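Section 2: Setting up your household emergency alerts

Welcome to the Zisar alert service, and thank you for taking a few minutes to get this done while things are calm. The service carries official notices from the Vonddale district council: flood warnings, boil-water notices, road closures, and the addresses of rest centres when they open. If you signed up before March, please go through the steps again, as the old postcode lists have been replaced by the new warning areas.

Before you start, have your council reference to hand. You'll find it at the top right of your council tax letter.

1. Send the word JOIN to 499 from the phone you'd like the alerts to reach. A reply normally comes within a minute or so, though it can be slower in the evenings.

2. Reply with your council reference, leaving out any spaces or dashes.

3. Choose your warning area. Camitz covers everything on the river side of the railway, and Orlandini covers the upper town and the farms beyond it. If your house sits right on the line, pick Camitz, and you'll get the notices for both.

4. Tell us about anyone at home who would need a hand leaving, such as a wheelchair user, a new baby or somebody on oxygen. You can skip this by replying NONE and come back to it whenever you like.

5. Wait for the message that begins "You are registered". Until you've had it, you aren't on the list.

Note: each registration covers one phone, so do please repeat the steps for everybody in the house who carries their own.

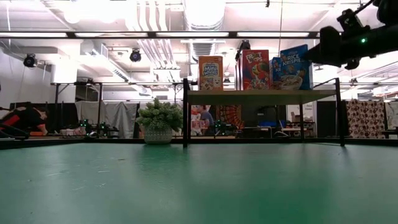 6. Send TEST to the same number. You should hear the long tone, even with your ringer turned down low. If you don't, open your phone's settings and allow emergency sounds for Zisar.

Caution: the alert number can't take calls for help and replies aren't read by a person. If someone is in danger, ring the emergency services first.

Moving house? Send MOVE and then carry on from step 2. To leave the service altogether, send STOP, and you'll be taken off the list the same day.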